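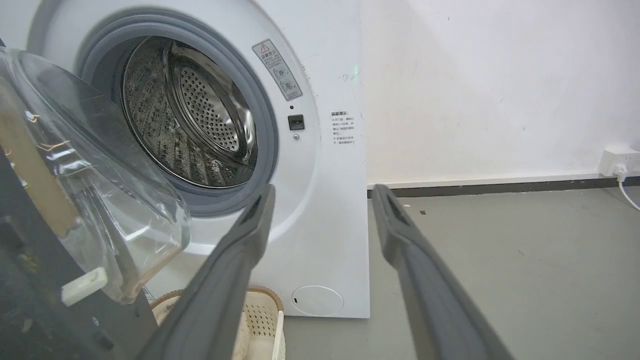
Ticket 1234: Washer stops mid-cycle, water left in drum
Opened Apr 30, 2024
Status: Resolved by customer

Hi Omine support! So my front loader (the white one I got through you last October) has started quitting before the spin. It fills, it tumbles, it sounds completely normal, and then it just sits there with the clothes in a puddle and the door locked. I've had it do this on three loads now, the last one being bath towels, which was a real treat to wring out by hand.

What I've tried so far:

Unplugged it for 5 minutes and plugged it back in. It came on fine, ran fine, stopped in the same place.

Ran a rinse and spin with nothing in it. That one finished! So I got excited, put the towels back in, and nope.

Pulled the rubber gasket back all the way around and felt inside the fold. One hair tie and a lot of gray lint, both gone now.

Checked the drain hose behind the machine. It had a bit of a bend where it was squashed against the wall, so I slid the washer forward a few inches. Didn't change anything.

I haven't opened the round white cover at the lower right of the front. I'm guessing that's the drain filter, but the notices on my front panel are in Chinese and I can't read them, and I didn't want to flood the laundry room finding out. Is it safe to open with water still in there?

Reply from Omine support
Yes, that is the drain filter cover. Unplug the washer, let any hot water cool, and put a shallow tray and some old towels down first. Turn the filter a little at a time and close it again whenever the tray is full. Clean the filter, check the space behind it, and screw it back in firmly before you test.

Update from customer
Okay, did it! I used a baking tray and had to empty it more times than I'd like to admit (go slow, people, it comes out fast). Inside the filter was a baby sock, a wad of lint and a bent hairpin wedged sideways. I rinsed the filter in the sink, wiped out the hole and put it all back.

Ran the towels again and it drained and went right into the spin. Then I did a load of jeans to be sure, and that finished too. No drips under the cover so far. You can close this one, thanks!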